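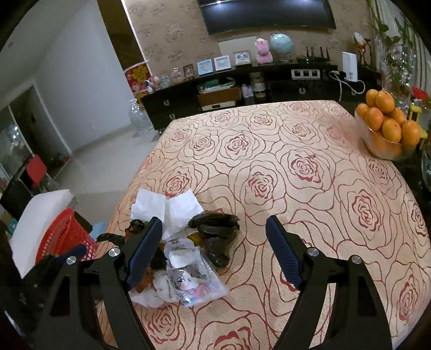
December, club notebook - table clearing, evening block

Present: Ah-rin, Edgardo, Precious, me (Arnel)

Task tonight is the one I've been wanting to get to all month: clear the trash off the dining table and leave the fruit alone. Banana peels, tissues, wrappers, a creased sheet of paper. I love this pile! Everything in it bends, and the clear plastic is miserable for our segmentation. Ah-rin thinks the see-through wrapper will be the hardest item for the Gurngate model and I'd put money on the dark peel, so we'll see.

Rules we agreed on before starting:
Two grippers, one person.
Oranges stay in the bowl. Any touch on the bowl and the take is tossed.
Slow approach, full close, short pause, then lift.
Call out "done" at the end so Precious can log the time.

We want 48 good takes for the first training set. Edgardo wants the pile rebuilt differently after every 4 takes - good idea, we got lazy about that with the sock task and the policy learned one corner of the table and nothing else.
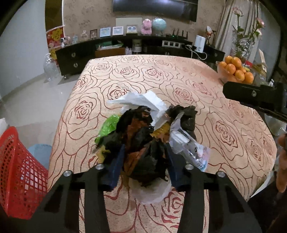 Bundle of plastic bags in the fingers, second gripper at the right.

Bags are so much fun to grab. Thin stuff bunches up between the pads and you can take a big wad in one go, but I'm not sure a policy will learn where to stop squeezing. Need to ask Ariel how Planarer logs finger width, and whether we can plot it next to the video.

To do: label the takes, charge both grippers, rename folder 714 (Precious has the list).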